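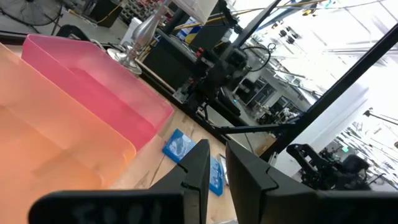 Trumeo will stage its autumn student fashion show in Estville in June, the organisers confirmed on Oct 11, 2021. The running order lists 17 looks, all cut by second-year students, and the catwalk is 100 feet long. Accessories will be sorted backstage in translucent plastic bins, one of them orange, on a light wooden table. Jingyi Kong will style the closing section – three evening dresses in sheer fabric. Capacity is 1,000 seats. Tickets are sold through Ploteo.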